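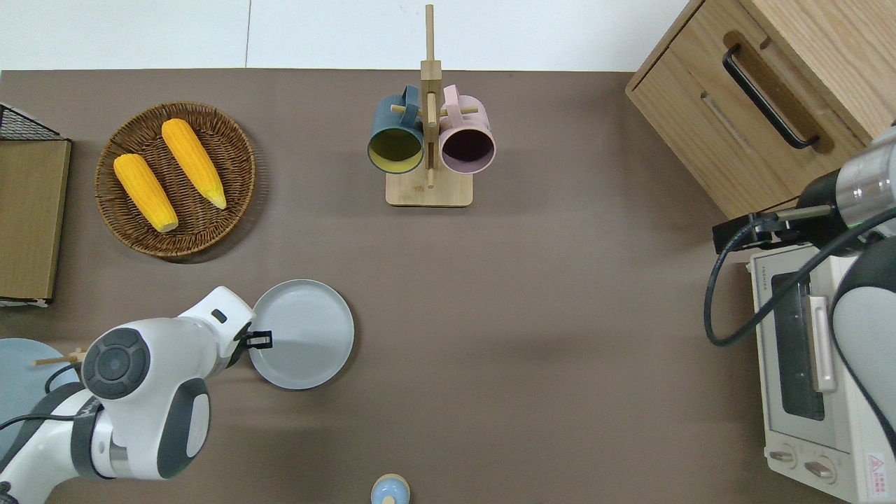
Sep 13, 2026

Notebook, wedding customs project. Typing up the Proltham visit before I lose the thread.

Spent most of the day on the box of parish letters Ignacio Yazzie brought over from Brotadow. There are 946 items on his list, and I have now read the first 200. Most are no use to us (rents, drains, a long quarrel over a gate). Four mention weddings directly, and two of those describe the rope across the lane.

Rope custom, as far as I have it: the couple walk back from church and find a rope tied at waist height between two gateposts. The groom pays a coin to have it let down. In the earlier letter the rope is held by children and the money is shared out the same evening. In the later one it is grown men from the next farm, and the writer is plainly cross at what they asked for. Neither letter says what happened if he refused. Ignacio thinks the bride's shoe was taken, but his source is his grandmother's neighbour and I have put it down as hearsay for now.

Compare with Gekby, where the payment is made the night before and goes to the bell ringers. I had these filed as one custom. I now think they should be split. The Gekby version has no rope, no lane and no crowd, and the only thing they share is the coin. Have made two cards and cross-referenced them.

Bread on the doorstep: still a mess. The Baptiste notes say the loaf is broken over the bride's head, then two pages later say it is thrown over the roof. Could be two households, could be one tired note-taker. The pages are in different ink. Need to see the original, as our copy is too faint to tell whether there is a heading between them.

Recordings. Listened again to the second Proltham tape. The woman speaking says "we never sat down till the old ones had been fed", which I had missed in the transcript. Corrected. She also says the dancing began before the meal at her sister's wedding and after it at her own, so please don't quote her as evidence for a fixed order.

Word count of the draft chapter is 1,520, mostly on processions. The section on noise-making outside the house at night is too thin and leans on one letter. Leave it in, marked weak.

To do:
Ask Ignacio for the date on the gate letter; the same hand wrote the second rope account.
Check whether Brotadow and Gekby shared a priest.
Renumber cards after the split.
Baptiste original, pages with the loaf.
Return the tape player lead to the front office.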